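**Ticket 1239 – Label printer prints everything twice, except when watched**

Raised by: Natalia Zepeda, dispatch desk
Priority: was Low, now Medium, after I rang
Kit: Kosteleo label printer, Fovlow stock software

Every order sent from Fovlow comes out of the printer as two labels. Test pages come out as one. I have turned it off and on again, so please don't send me the article.

Update, 10.40: Read the article. Turned it off and on again. Two labels.

Update, 11.15: Support asked me to check the "copies" box. It says 1. I changed it to 2 out of spite and got four, so at least the sums are consistent. Back to 1.

Update, 14.05: Removed the printer from the list and added it again. Fovlow now shows "Kosteleo" and "Kosteleo (copy)". Deleting the copy deletes both. We got through 586 labels before lunch, for half as many parcels, plus a few I spoilt by hand.
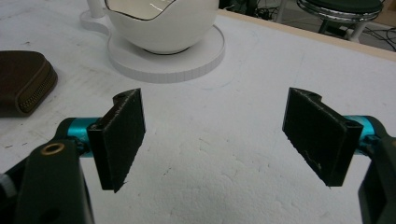

**Dudby, Wednesday**

Remote session with Meléndez, who look after the network. Their engineer found that the print queue on the shared PC was passing jobs to the printer, and that Fovlow was also sending them straight there by itself. Test pages only use the queue. Nobody remembers switching on direct printing, though the settings page says it was done from my login.

Steps taken:

1. Turned off "Direct print" in Fovlow under Devices.
2. Cleared 6 stuck jobs from the queue.
3. Restarted the print service.
4. Sent one order. One label.
5. Sent another, as I didn't believe it. One label.

Still open: the label is now 3 mm too far left and trims the first letter of every street. The margin setting goes up to 300 and doesn't say of what. I have tried 10 and 20 with no change – leaving it at 20 until Meléndez ring back.

Status: Part fixed. Please don't close this one automatically.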